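Open day at Zeltell, Donton
April 7, 2022

We got to Donton just before the second group went in. Zeltell has the ground floor of the old Van Beek building, and the part most people had come for was the kitchen, where an arm is driven by hand through household jobs so that a learning system can be trained on the recordings.
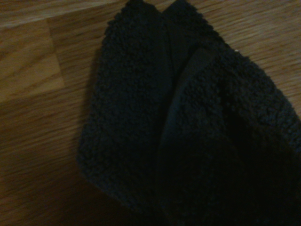
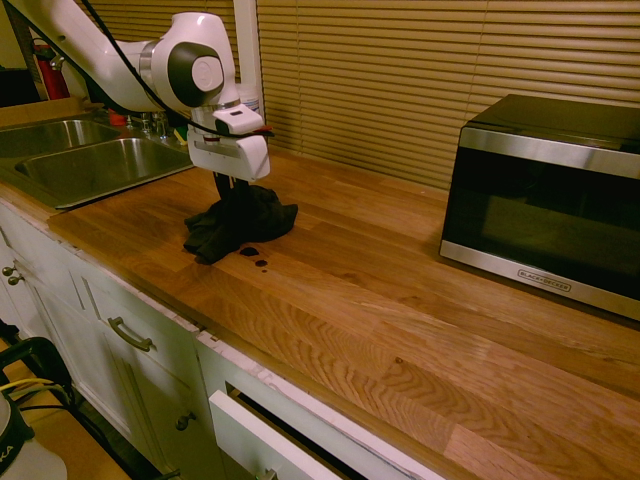 Cloth work at the kitchen counter: the wrist camera's view first, then the fixed camera's.

Each run is kept as one example, with both camera views and the arm's movements stored together. The operators work in pairs, one driving and one writing the notes, and swap after 48 runs. Poor runs are kept too – they are marked as such and sorted later.

Cloth is slow going. It never lies the same way twice, and dark cloth is harder still, as the folds are difficult to pick out up close. Our guide said a mug had taken them 2 days and the cloths had already taken 9.

The software for labelling the runs is called Drivov. We were shown it on a laptop in the next room, where visitors could step through a recording and mark where the grip began. I got it wrong by about 4 seconds.

Tea was in the corridor. There is parking behind the building, but the entrance is on the canal side and the sign is easy to miss. The next open day has not been fixed yet.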